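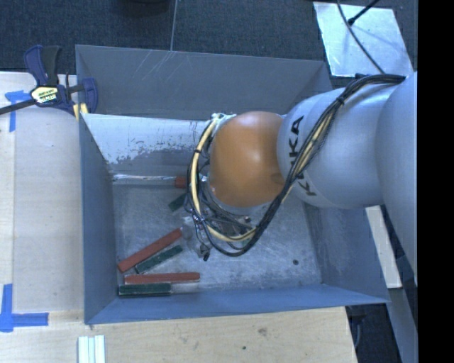
Home Tickets Knowledge base Status Sign in

Label printer drops every second job after lunch

Status: Closed (workaround in place)
Product: Wokard Desk, label module
Site: Costine, mailroom and returns desk
Priority: Normal, raised to High, put back to Normal by support without asking me

Original report

Labels sent from the returns desk stop printing at some point between noon and 1:30 p.m. The first label prints, the second one vanishes. No error. The Wokard queue marks both as "Completed," which is a generous word for a label that doesn't exist. Mornings are fine. Restarting the printer fixes it until the next day.

Before you ask: the roll is not empty, the lid is shut, the cable is in.

Reply from support

Thank you for reaching out. Please confirm that the roll is loaded correctly and that the lid is fully closed. Please also reinstall the driver and let us know if the problem continues.

Customer reply

See the last line of my report. I reinstalled the driver anyway, at 10:15 a.m., and it was back at 12:40 p.m. with the same pattern. I don't see how a driver can know when lunch is.

Reply from support

We have seen similar symptoms caused by static in dry weather. An anti-static mat may help.

Customer reply

It's November and it has rained all week. We have the same model of printer upstairs in billing and that one has never lost a label. I'm not buying a mat.

What I did instead was print 26 numbered test labels, one at a time, starting at 12:45 p.m. The odd ones came out and the even ones didn't. I have the 13 survivors taped to a sheet of paper if anybody wants a scan. Static doesn't count by twos.

Reply from support

Thank you, that is helpful. Could you send the print log from the returns desk PC and tell us whether any other computers share this printer?

Customer reply

Log attached. On paper only the returns desk uses it. I was told that by the people at Moodley who set up our network, and I believed it until I read the log. The jobs leave the PC fine. Every one of them is handed over and acknowledged, including the ones that never print. So either the printer is throwing them out or something else is saying yes on its behalf.

I pulled the network cable and pinged the printer's address. It answered. The printer was not plugged into anything at that point, so I would like to know who I was talking to.

Reply from support

This may indicate an address conflict. Please contact your network provider.

Customer reply

I did. Moodley said a conflict was "very unlikely" because all printers have reserved addresses. I asked to see the list of reservations. The list has 21 entries and our printer isn't one of them. It had been picking up whatever address was free when it was switched on, and ours is on a timer plug that somebody set up to save power.

The other device is an Orico print server, a little box behind the filing cabinet in the old shipping office. It was left running when that desk moved. It has a fixed address typed in by hand, and the router has no idea it exists, so the same address gets handed out to our printer. The box accepts jobs for a printer that was thrown away and reports them as done.

That covers the missing labels. It doesn't fully cover the lunch part. Moodley's theory is that the printer renews its address at midday. Maybe. The renewal time in the router log is 11:52 a.m., and I've seen good labels as late as 12:30 p.m. They also say the exact every-other-label pattern is "just how it alternates." I would call that a description of the problem.

What changed

Unplugged the Orico box at 2 p.m. and put a note on it.
Moodley added a proper reservation for the returns printer.
Timer plug removed.
Deleted and re-added the printer in Wokard Desk using the new address.

Ran the same 26 labels the next day at 12:45 p.m. All 26 printed. Ran them again at 1:20 p.m. - same result. I've kept the morning restart off the checklist for now to see if it stays good.

Reply from support

We are glad to hear the issue is resolved. May we close this ticket?

Customer reply

You can close it once someone answers one question. Why does Wokard Desk show "Completed" for a label when all it knows is that something on the network accepted the data? We lost 3 returns over this, and each time the screen told the desk it was fine. "Sent" would have been true.

Reply from support

"Completed" refers to the completion of the send step. We have passed your feedback to the product team and marked this ticket as closed.

Customer reply

Noted. I'll check the wording in the next release, and I'm not holding my breath.

Related tickets

Labels print 2 mm too low after update
Queue shows "Completed" while printer is switched off
How to give a printer a reserved address
Duplicate labels on slow networks
Returns desk: barcode too faint to scan

Contact support | Copyright Wokard | Back to top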